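Cundia Makers Board > Robots and Automation > Teaching by demonstration

Thread: Hand-held grippers vs remote control for crinkly stuff (long, sorry)

pennyfarthing_bot
Joined the hand-held camp last month and I'm completely sold! We'd been doing everything by remote control at Griromton, two leader arms on one side and the real arms on the other, and it was fine for blocks and mugs. Then we moved on to food wrappers and plastic bags and it all went to treacle. You can't feel a bag through a leader arm, or at least I can't. You squeeze, you wait, you squint at the screen, and by then the thing has slid off sideways.

So now we just hold the grippers. One in each hand, cable out of the back, stand at the table and do the job. The task I've been on is tidying a table: wrapper, bag and a little cup, everything off the top one at a time.

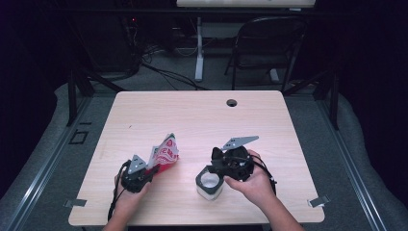 My first proper afternoon I got more usable goes than in a whole week with the leader arms, and my shoulders didn't ache afterwards. The project is called Kartha, if anyone remembers my older posts about it. We're on 703 demonstrations now and I'd love to hear how other people handle soft packaging, because the learned policy is still a bit shy of it.

tinsnips
Nice. What does "shy" mean here? Does it hover, or does it close too early?

pennyfarthing_bot
Hover, mostly. It comes down beautifully, stops just above the film and has a think. With card or paper it goes straight in.

old_relay
I'll be the grump then. I don't think 703 goes by hand are worth as much as you reckon. Your wrist does things the arm can't do. You'll roll the gripper round a corner at a speed no motor of yours will match, and then wonder why the arm stops and has a think. With remote control you only ever record what the arm managed to do. It's slow and annoying, and I'd still take 3 good hours of it over a day of waving grippers about.

marrowfat
Disagree with old_relay, at least for bags. We did both on Brimus and the remote control set was full of fumbles, because the operator couldn't judge the grip. The policy learned to fumble. It was very good at fumbling!
Agree on wrist speed though. We filter out anything that goes faster than the arm can follow and lose up to 6 goes in every batch. I can live with that.

pennyfarthing_bot
Ooh, the speed filter is a good idea, we've only been doing that by eye. And old_relay, fair point about the corners, I do have a flicky left hand.

Something else I've been wondering about is what the gripper cameras get to look at. Once you lift a bag it can fill half the view, and it's shiny, and there's print all over it, and you can see straight through to whatever's inside.
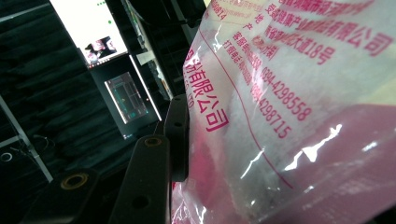 Gripper camera, bag with the white fluffy filling. Glare streaks on the film, black gripper parts to the left and bottom.

You've got bright streaks jumping about whenever the bag turns, and the room behind it with a monitor glowing away. I can't decide if that's bad for the policy or good for it.

tinsnips
Good for it, I'd say. The real arm will get the same glare. If you clean it all up for the demos you're teaching it about a room that doesn't exist.

old_relay
I'd switch the monitor off, personally. Glare belongs to the bag. A screen belongs to your room and it'll be showing something else next month.

marrowfat
+1 to that. We hung a sheet over ours.

tinsnips
Does the lettering matter, do you think? I had a policy that seemed to steer by the big red print on a packet, and when I turned the packet over it got lost.

marrowfat
Yes! Same here. Turn the bag between goes, scrunch it differently, stand it up, lay it down. It's dull but it helped us more than anything else we tried.

pennyfarthing_bot
Right, I've had a think and a large tea, and this is what I'm going to try for the next lot. Shout if any of it is daft.

1. Start each go with the bag in a new pose, turned or folded, and don't copy the last one.

2. Come in slower than feels natural, particularly with the left hand. I'll put marrowfat's speed filter on afterwards as well.

3. Pinch the film on a single fold near the bottom and hold for a beat before lifting, so there's a clear stretch of "closed and still" in the recording. I've been snatching, and I suspect that's where the hovering comes from.
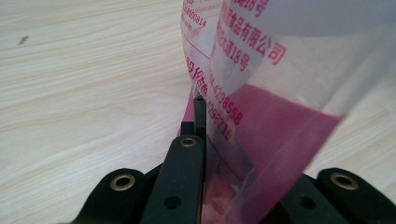 4. Put the bag down properly. I noticed I'd been letting go in mid-air on half of mine – lazy, and the arm has picked it up.

5. Monitor off (you win, old_relay).

old_relay
Number 3 is the one that'll fix it. I'd go further and do a small set by remote control too, only the pinch, and mix it in. Humour me.

pennyfarthing_bot
Go on then, I'll dust off the leader arms and do a short batch in the morning. If it beats the hand-held ones on their own I'll come back and say so in capital letters.

tinsnips
How are you mixing them? Same weight for both sets, or more on the remote ones as there are fewer? I've never found a number I trust.

marrowfat
Start with the same weight. We fiddled with it on Brimus for ages and ended up back where we began. More important to check that both sets agree on how open the gripper is, ours had different zeros and it made a right mess.

pennyfarthing_bot
Oh no. I need to go and check my zeros.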